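How I Refinish a Beat-Up Tabletop (Without Losing Your Mind or Your Weekend)

Posted by Mudassar Dhanial, Dec 10, 2018

So you've got a wood table with rings on it. Mine had rings, a burn mark the size of a quarter and a long scratch from when my cousin dragged a cast iron pan across it looking for the hot pads (they were in the drawer, where they always are). I bought it at the Sternham flea market in June and it sat in my garage for months while I told everybody I was getting to it.

Well, I got to it! And a few of you asked how I did it, so I'm writing it all down in one place.

First, find out what you've got. Look at the edge of the top. If the grain on the surface carries on over the edge and shows up as end grain, you most likely have solid wood and you can sand pretty freely. If there's a thin skin on top with something different under it, that's veneer, and you need to go easy, because once you sand through it there's no getting it back. I've done it. It was a nightstand and I still have it, turned so the bad corner faces the wall.

One more thing before any sanding. If your table is old enough that the paint on it might have lead, buy a test kit and use it. Don't skip that one.

What I used:

A random orbit sander (a cheap one)
Sandpaper in 80, 120, 180 and 220 grit
A carbide scraper
Mineral spirits and a pile of old T-shirts
Wipe-on polyurethane, satin
A decent dust mask and a shop vac

All of it came to just under 100 dollars, and I already had the sander and the vac. My neighbor bought the same list at Karkier Hardware and paid a bit less, so shop around.

Clean the table before you do anything else. I mean really clean it. Dish soap and warm water, a rag that's damp and no wetter, then a wipe with mineral spirits after it's dry. Old furniture polish hides in the grain and if you sand over it you just push it in deeper, and then your finish gets these little craters called fisheyes. Ask me about my first coffee table sometime.

Now get the old finish off. You can use a chemical stripper and I did for years, but these days I mostly scrape. Hold the scraper at a low angle, pull it toward you, go with the grain, and let it take off thin curls. Keep the corners of the blade up a little so they don't dig. It's slow for the first ten minutes and then you get the feel of it and it's kind of wonderful - I put on a ball game and did the whole top before the seventh inning.
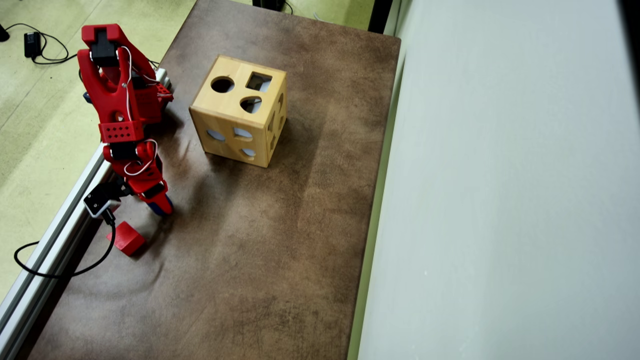 Scraping won't get everything, so next comes the sander. Start with 80 if the top is rough, or 120 if it's in decent shape. Don't press down! The weight of the sander is plenty. When you press, the pad slows down and leaves those curly little pigtail scratches that you won't notice until the finish goes on and the light comes in sideways. Move slowly, overlap each pass by half, and vacuum between grits so you aren't dragging coarse crumbs around with the fine paper.

Here's a trick I got from my old shop teacher. Scribble light pencil lines all over the top before each grit. When the lines are gone everywhere, move up to the next paper. I stop at 220 on the sander and then do one pass by hand with the same paper, with the grain. I've tried going up to 300 and higher on bare wood and I couldn't see any difference, and if you're staining it can make the color go on weak.

About that burn mark. I scraped out the black crust with the tip of a utility knife, sanded the dip as gently as I could, and left the rest. You can fill it with epoxy or a wax stick if it bugs you. It doesn't bug me.

Rings are a different story. White rings are usually moisture in the finish and they leave when the finish does. Dark rings are down in the wood itself. For those I use oxalic acid, sold as wood bleach. Read the label, wear gloves and goggles, brush it on over the whole top (if you only do the ring you'll get a pale ring instead, ha), then rinse it well and let it dry overnight. You'll need a light hand sanding after that, and keep the mask on for it.

For the finish I fold a piece of T-shirt into a pad, get it wet with the poly and wipe on a thin coat end to end. Thin! If it looks like not enough, it's right. Let it dry for as long as the can says, scuff it lightly, wipe off the dust and go again. I did five coats on this one. Two is fine for a hall table, but if people are going to eat on it you want at least four.

Lay your used rags out flat outside to dry, one layer, away from the house. Oily rags in a heap can heat up and catch fire on their own.

Then wait. It'll feel dry the next day, but give it a good week before you set dishes on it and closer to a month before you put down a tablecloth. I put a lamp on mine on day three and there's a faint circle there now, so I guess I'll be doing a little touch-up after the holidays.

Next post is chair legs, the wobbly kind.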